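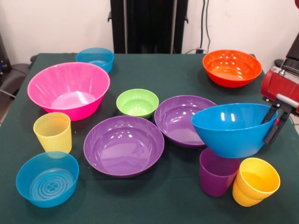
Photo: Stilau open day / table clearing station

Home News Visits Tools Archive Contact

7 May 2020
By the editor

Notes from the Stilau visit, typed up late. Went last November, sat on them all winter, sorry. Most of what I wanted to know was simple: can any of these things do the chores yet. Kitchen stuff, stock room stuff. The jobs people hate.

Short answer, some of them, slowly, if you set the table for them first.

Got there late because the sign for the parking lot points at the wrong building. Coat check, sticker badge, coffee from a machine (fine). Tour groups of 8, ours had 3 people from a cafeteria chain who asked all the good questions. I mostly wrote down what they asked.

First stop was the dishes. Green cloth on a square table, a crowd of plastic bowls and cups in every color going, and a red arm working in from the right. It had the bright blue bowl by the rim, up off the table, with the purple and yellow cups standing underneath. A rim is a thin thing to grab. I do it with a thumb and don't think about it, the arm has two jobs there, find the edge and then not knock over whatever is next door. The bowls sit close. One of the two purple ones is partly hidden by the blue one where it hangs.

Somebody asked about clear plastic. Good question, there is a see-through blue bowl on that table, and a smaller one tucked in behind the big pink one. The guide said clear stuff and shiny stuff is where they lose the most time. Overhead lights bounce around inside a glossy bowl and the software sees spots that are not there. I believe that, I could see the reflections in the orange one from where I stood.

Then the cafeteria people wanted to know about food. Real plates, gravy, a fork left in. Not yet, said the guide, clean ware only for now. Fair enough but thats the whole job in a cafeteria. One of them wrote something down and underlined it.

Second stop, shelf stocking, run by Moltero. Boxes only. Boxes are easy, or easier anyway. Flat sides, a label facing out. They have done around 2,000 boxes on that rig since it was put in, and the guide was proud of it. I liked this one best of the day. Dull, steady, and I could picture it in the back of a real store tomorrow. It stops when a box is crushed at the corner and waits for a person – which is what I'd want it to do.

Third was Carvalho with the laundry. Towels. Stood there a good while. One towel folded, second one in a heap, person steps in and flattens it, start over. Kids in the next group loved it. I have nothing against towels but I would not buy this.

Skipped the Femum talk, the room was full and the door was shut. Heard through the wall it was mostly about floor cleaning. If anyone went, write in and I'll add it.

Lunch was sandwiches. Carried my own tray back, there was a rack by the door and a guy emptying it by hand, fast, stack of bowls up one arm.

So, for shop owners who keep asking me: boxes, yes, go look at it. Dishes, ask again once they try it with dirty ones, and ask how many an hour becuase I forgot to. Laundry, no. For home use I didn't see anything I'd put in my kitchen, and no prices were given at any of the stops.

Take the train if you go. The station is a ten minute walk and the path is lit. They want you to sign up ahead, one form per person, and bring a photo ID for the badge desk.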